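Wetergate training theatre staff settle in with the robot arms
15 May 2018

Staff at the Wetergate surgical skills centre have now spent 8 months working alongside a pair of robot arms that can place and tie stitches on their own, and the mood in the building is a good deal sunnier than it was when the crates first came up in the goods lift.

The system, called Pirero, was put together by the small engineering firm Dahlgren and paid for with a grant from the Brondeck fund. It is used for practice and testing only, on tissue laid out on a bench, and no patient has been anywhere near it. What it has done, though, is change the working day for the technicians and theatre nurses who keep the place running, and they have plenty to say about that (over several cups of tea, in our case).

Before the arms arrived, much of the week went on preparing stitched samples by hand for the trainee courses. It was fiddly work, hard on the neck and the eyes, and it usually landed on whoever was least good at looking busy. The log for the spring term shows 646 stitches, and 369 of them were put in by Pirero with a member of staff sitting beside it, one hand near the stop button.

The sitting beside it is the part that has taken some getting used to. One nurse told us she found it more tiring at first than doing the job herself, as you have to keep watching even when all is going nicely. Shifts at the bench have since been cut to 3 hours, with a proper break in the middle, and the technicians now swap places between the bench, the store room and the teaching rooms – a change they had been asking for since long before any robot was thought of.

There have been grumbles too, and fair ones. Two of the older hands worry that newcomers won't get the feel of a needle in their fingers if a machine does the dull part, so from June each new starter will spend their opening weeks stitching by hand before they are let loose on the controls.

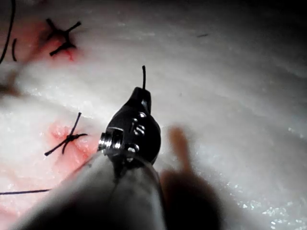

Black suture on the practice bench at Wetergate, with knots already tied in the tissue.
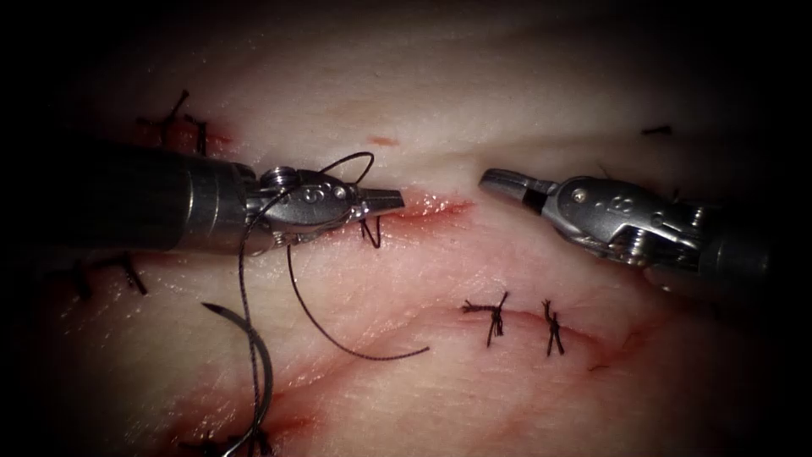

Will anyone at the centre lose their job because of the arms?

The centre says there are no plans to cut posts. Staff hours have stayed the same, and the time saved on samples is going into extra teaching sessions and into looking after the equipment, with paid training from Dahlgren for anyone who would like to learn the upkeep side of things.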